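Chapter 4
Showing the Task: Hand Guiding and Remote Control

After reading this chapter you should be able to choose between hand guiding and remote control for a given task, prepare a table on which demonstrations can be repeated, and decide which recordings to keep. Chapter 3 dealt with the arm and its joints. From now on we suppose that the arm works correctly and that the person who shows the task is the larger source of error.

4.1 Two ways of showing

In hand guiding, also called kinaesthetic teaching, the operator takes hold of the arm and leads it through the task. The motors only carry the weight of the arm. The joint positions are stored while the hand moves, and no translation is needed between what the person did and what the robot must do later. The disadvantage is that the body of the operator comes between the cameras and the objects, and a learner trained on such recordings will see a sleeve where later there is none.

In remote control the operator stands or sits apart and moves the arm through a second device. This may be a smaller copy of the arm, a hand controller or a glove. The camera view stays free. In exchange the operator loses most of the feeling of contact, and a beginner tends to press too hard or to stop a little above the object. Both faults become smaller with practice, but they do not disappear.

In the Veneck course, from which the exercises of this book are taken, each student gives 60 demonstrations by hand and afterwards the same number by remote control. It is advisable to keep this order. A student who has first felt how the arm resists near the end of its reach will drive it more gently from a distance.

4.2 The table

A demonstration is useful only if the starting position is known. For this reason we divide the table with tape before any recording is made. The lines need not be perfectly straight, and the cells need not be equal. What matters is that the tape stays in its place for the whole series, and that each cell has a name in the log — a letter for the column and a number for the row is enough. A worn strip should be replaced between two series and never during one.

Tape marks at close range, and the table of the plate exercise.
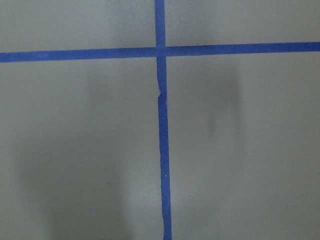
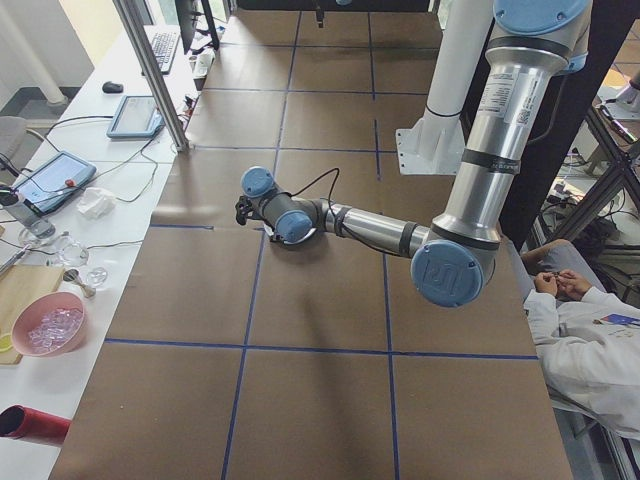
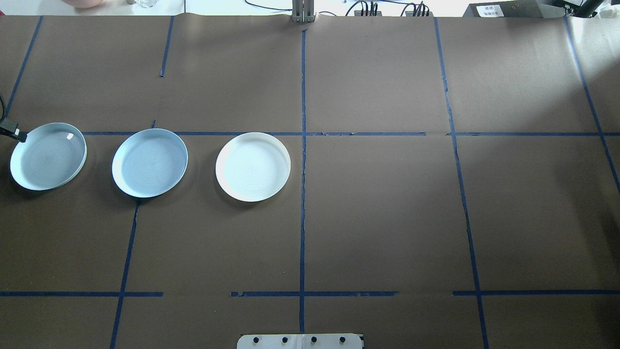
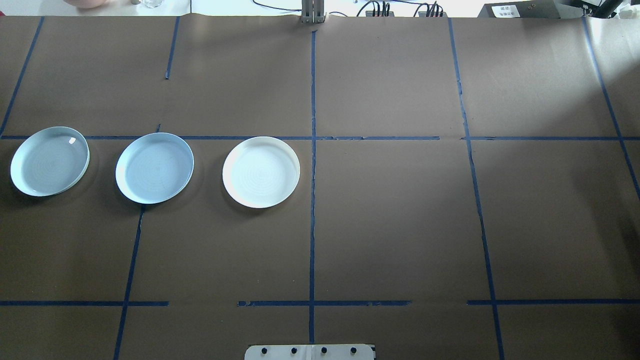 On the question of how exactly an object must be returned to its cell, Pavithra Reddy takes a stricter position than ours. She writes that a student who is allowed to place the object "more or less inside the lines" will, after an hour, always place it in the same corner, and that the learner will then learn the corner. Her advice is to draw up a list of starting positions in advance, to follow it line by line, and to let a second student read it aloud.

We have tried this in the Alta series and can recommend it, with one reservation. The list makes the work slower, and a tired operator gives poor demonstrations. We therefore change the operator more often when a list is used, and we write the change in the log.

4.3 How many demonstrations, and which

The Alta series contained 1,397 recordings when it was closed in June. After inspection 1,195 were kept. The others were removed for one of the following reasons:

the object was already moving when the recording started;
the operator corrected the grasp more than twice;
the cameras were not started together;
the log gave no starting cell.

The second reason is disputed. A correction shows the learner how to come back from a mistake, and some authors prefer to keep all of them. Our own practice is to keep a recording with one or two corrections and to mark it as such, so that it can be left out later if necessary.

A larger number does not repair a bad choice of positions. In an earlier trial, called Trundska, we collected 700 demonstrations from only two cells, and the arm failed in nearly every other cell of the table.

Exercise 4.1. Divide a table into at least six cells and write a list of starting positions for one round object. Exchange the list with another group before you record.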